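Stumach House
Evening Host wanted, part time, paid (modestly)

Stumach is a Christian charity in a small town with one stoplight and too many churches, ours included. We run an after-school house for children in foster care and for families who came here as refugees, and a two-week day camp every summer at Wisislow, which is a field with a lake at the bottom of it. The camp brochure calls it "lakeside grounds." It is a field.

We are looking for an Evening Host, starting in September. The last one, Cristóvão Matos, is leaving us for seminary, where we understand the food is better.

What the job is

You would be at the house four evenings a week, Tuesday included, from 3:30 p.m. until the last child is picked up. The sign says that's 7:00. The sign was painted by an optimist.

You'll help with homework, including the new kind of math. You'll get supper on the table with whoever is cooking, say grace or find a kid who wants to, and keep the peace over the good chair. You'll read out loud to the little ones. You'll write a short note in the log each night, in handwriting another human being can read. Every so often a child will tell you something hard while you are both drying dishes, and you'll need to keep drying, listen, and then call Madalena Henriques, our director, that same night.

In summer you come to camp. You'll sleep at home, but you won't feel as if you did.

Who we're hoping for

You must be at least 21 and have a clean driving record for the van, which is older than some applicants. You'll go through a background check and our child safety training before your first evening, and we pay for both. Experience with children who have had a rough start matters more to us than a degree. If you have special needs experience, say so near the top of your letter, where we'll see it. Ukrainian, Russian or Portuguese would be a great help. So would being able to cook one thing well in a very large pot.

We are a Christian house and we pray together before the doors open. We'd like you to be comfortable with that and glad to be part of it. Our families come from several churches and from none, and they all get the same supper.
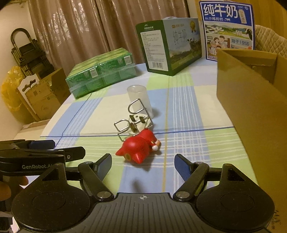

Do I have to play the guitar?
Please don't feel you must. Arsen Pasichnyk plays at camp and has been working on the same four songs since he got here, and the children know all the words. If you play the piano, though, we own one, and most of it works.

What we can offer

The pay is $185 a week during the school year, with an extra $500 for the two weeks of camp. We know what that is. It suits a student, a retired teacher, or somebody with another job that lets out by three. You also get supper every night you work, 2 paid weeks off at Christmas, and a key to the front door that needs to be lifted a little as you turn it.

You would report to Madalena and work most evenings with Belmiro Magalhães, who runs the kitchen and has views on paprika. There is a month's trial on both sides. We've had people decide it wasn't for them, and they still come to the Christmas play.

How to apply

Send us a letter of one page. Tell us about a time when an evening with children went badly and what you did next. We'll read that part first. Add the names of two people who have seen you with kids, one of them not related to you, and your pastor's name if you have one.

Letters can go in the mail slot at the house or be handed to Amândio Peixoto in the office, mornings only. He will offer you coffee - it's safe to say no. We'll invite a few people to come for supper with the children, and you should wear something that can be washed.

The job stays open until we find the right person. If you wrote to us last year and never heard back, please write again. We found your letter in the piano.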